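Nambiar Community Rooms, Hadov
Refurbishment of the shared workroom: second progress report to the Umeo Fund

Reporting period: to the end of October
Prepared by: Sharada Kandasamy, Premises Manager

1. Summary
Work on the ground-floor workroom is on programme. The floor has been levelled, the lighting has been replaced and the new tables are in use. Outstanding items are the wall storage and the acoustic panels, both of which are on order.

2. Expenditure
Spending on furniture in the period came to £2,223, against which a delivery charge of £248 was later refunded by the supplier in Daltavton. The refund has been returned to the furniture line. No transfer between budget headings is requested.

3. Use of the room
Bookings rose to 52 in the period, compared with 40 in the previous one. Evening sessions remain in greatest demand. Takumi Yoshida has revised the booking form so that groups may state how many tables they require.

4. Tables
The Fund asked that the worktops be pale, plain and easy to keep clear. Users were consulted on two samples and preferred the lighter wood. Small variations in grain and the occasional knot were accepted at handover and are not treated as defects. Usha Thevar inspects the surfaces monthly and keeps a written record of marks and scratches. 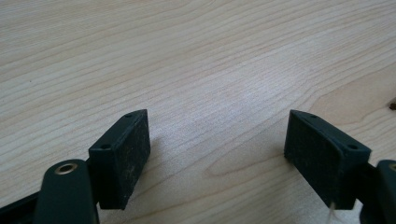

Worktop in the shared workroom, showing the pale wood and the curving grain.

5. Next period
The wall storage will be fitted first, followed by the panels. Indira Murthy will send the Fund revised dates once the fitter has confirmed them. We ask that the final instalment be released on completion of the storage, as set out in the original agreement.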